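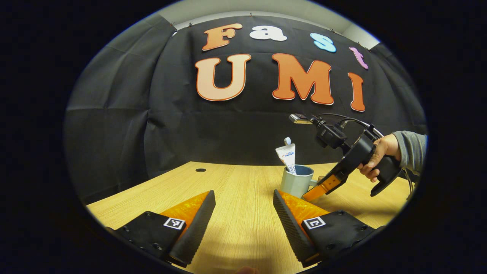 Eramex opens orders for hand-held gripper kit, small labs first in line

2026-09-15

Eramex has started taking orders for its hand-held gripper kit, the one it showed to a few customers back in February. Price is $862 for a single unit, $1000 with the hard case and a spare set of finger pads. Shipping from the Mallham warehouse. First batch is 205 units and the company says that's all until the next parts order lands.

The kit is for people who want to teach a robot arm by doing the job themselves. You hold the gripper, squeeze, pick the thing up, put it down. The recording goes to training software later. No arm needed on the desk while you do it. Tagged fingers, so the software can tell how far open they are.

"We had people asking for pairs right away," said Struan Leckie, product lead at Eramex. "Two-handed stuff, or two people working at the same table. So the software takes two now. It didn't in February."

A pair has to be bought as two singles for the moment. No discount. Leckie said a bundle price is being looked at but wouldn't give a date.

What's in the box: one gripper, one set of soft pads already fitted, screws, a small driver, a sheet of printed tags, a USB cable, quick start card. Camera is not included with the base kit, buyers bring their own or add one at checkout. Full list of supported models is on the order page and it is short.

Resgate, which rents out bench space and equipment to startups, has had four early units since spring. Marion MacAulay runs the bench program there. She said most of the sessions are plain household stuff. Mugs, toothpaste, towels, lids. Things go into other things and come back out again. One group logged 3251 takes before they had to change the pads.

"The pads wear at the tip first, always at the tip," MacAulay said. "Order the spares. The wrist gets tired too, I'd say an hour and then swap with somebody."

Her other complaints: cable is too short if the computer sits under the table, and the quick start card has the tag sizes wrong. Eramex confirmed the card error and says a corrected one is up for download. The boxes in the first batch will still have the old card in them, they were packed allready.

On lighting, the advice from both is the same. Plain cloth behind the table if the room is busy, no lamp pointed straight at the tags. A shiny tabletop is OK most of the time but glare can wash out a tag at a bad angle, and then the take has to be thrown out. The software flags those now. Before the last update you had to find them yourself.

Competition is coming. Cruickshank is working on a kit of it's own, said to be lighter and with the camera built in. No price yet, no ship date. A Cruickshank rep said only that more would be shared "when we have something to ship."

Warranty on the Eramex unit is one year, pads and tags not covered. Returns within 30 days if the tags haven't been stuck on. Schools can pay by purchase order. Overseas shipping is not open yet, email the sales desk to go on the list.

Spare pads are sold separately, same checkout page, and were in stock when we looked this morning. Orders are limited to four units per customer for the first batch.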